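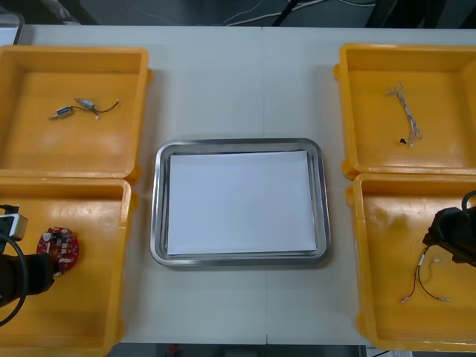

How to sort a drawer of old buttons

My aunt left me her sewing drawer in January, and it took me two evenings to bring order in it. I write down the method for those who have the same task.

Before you start

You need a table with good light, a tray with a rim, a few bins or bowls, and a sheet of white paper. Put the paper in the tray. On white you see small cracks and faded colours much better, and the rim stops the buttons from rolling to the floor.

Step 1. Take one handful only. If you empty the full drawer at once, you will lose courage. I did it this way the first time and went to bed angry.

Step 2. Remove thread and fabric. Small nail scissors are fine for this. Keep buttons that are still sewn on a card together with their card.

Step 3. Sort by how they are fastened: two holes, four holes, a shank at the back, and the rest. Many people begin with colour, but colour is easier later, when the groups are small.

Step 4. Now look for sets. Put equal buttons on a thread and tie it — four or more is enough for a cardigan. Single ones go in a jar.

Step 5. Wash what can be washed. Plastic and glass may go in lukewarm water with a drop of soap, for not longer than a minute. Wood, leather and covered buttons you only wipe with a dry cloth. Let everything lie on a towel for the night.

Storing

I use flat tins with a label on the side. My neighbour Evelien Geerts prefers envelopes, 60 of them in a shoe box, with one button glued on the front of each. It looks very nice, but glue is difficult to remove from shell.

Metal buttons should stay apart from the others, in a dry place.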